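Buy the Dressing Table With the Roses On It

Plain furniture has won nearly every argument in the last 15 years. Flat fronts, no handles, legs like pencils. I own some of it and have no complaint about how it works. My complaint is with the idea that anything carved must be a mistake, bought by someone who didn't know better.

I spent a Friday afternoon looking at dressing tables with my friend Diễm Kiều, who was moving into her first place without roommates. She had a budget of $500 and a list. The first store, Parnia, had four tables, all white boxes with a lift-up lid. They were fine. One was $50 off because of a scratch. She opened each lid, closed it, and said she already had a desk.

I think she was right. A dressing table is a strange thing to own in the first place. You can put on makeup at the bathroom sink, and most of us do. If you are going to give up three feet of wall to a table for sitting at and looking at yourself, the table should be worth sitting at. A plain one saves you nothing, because the space is gone either way.

The usual objection is dust. Carving collects it, and a person with a soft brush has to get it out again. I grew up with a carved sideboard and the job took me about ten minutes on a Saturday. The other objection is that fancy pieces don't match anything. A bedroom can stand one item that doesn't match. Usually it is the one visitors ask about.

There is a fair case against price. Canpolat had a table with an attached mirror marked $926, and I wouldn't pay that for something with two working drawers. But ornate doesn't have to mean expensive, and the secondhand listings are full of these pieces now that fashion has gone the other way.

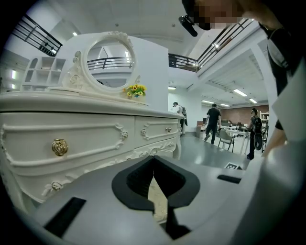 White vanity with carved roses along the apron and an oval mirror on top.

What I like in a table of this sort is that the decoration goes all the way down. The drawer knobs are roses too. Somebody decided that the part you touch every morning should be a flower, and I can't see the harm in it.

Diễm Kiều went home to measure her wall again. I told her to leave room for a chair.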